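Resealing the Joint Around a Vanity Top

Old sealant has to come off completely before new sealant goes on. Silicone does not bond to cured silicone.

Score both edges of the old bead with a plastic scraper and pull it away in strips. Apply Siltine remover to the residue and leave it for 16 minutes.
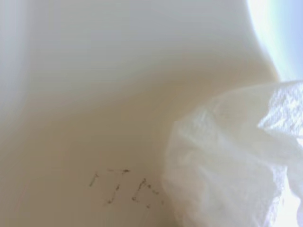
Wipe down with denatured alcohol and a lint-free cloth. Tape both sides of the joint, leaving a gap of 9 millimeters at most. Cut the nozzle at 45 degrees, slightly narrower than the gap. Gun the bead in one pass per side, starting at a back corner.

Tool the bead once, then pull the tape while the sealant is wet. Keep the faucet off for 14 hours. In a cold bathroom, allow a full day.

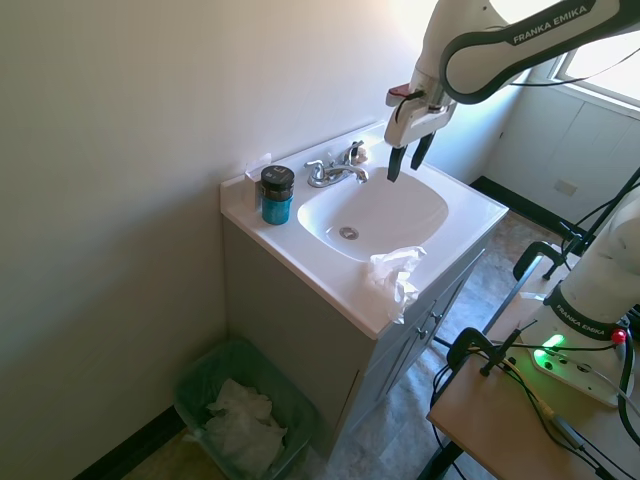 Naidoo wrote in to ask whether acrylic caulk would do for the backsplash. It will hold, but it shrinks more and stains sooner. Use it only where the joint must be painted.

Gaps deeper than the bead is wide need foam backer rod first. Kevska rod can be pushed in dry with a putty knife. Do not stretch it.
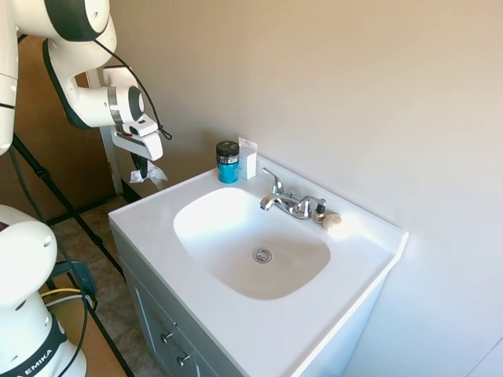

Flillano Home Repair Notes, Issue 143

Check the joint again after a month. Cut out and refill any section that has lifted.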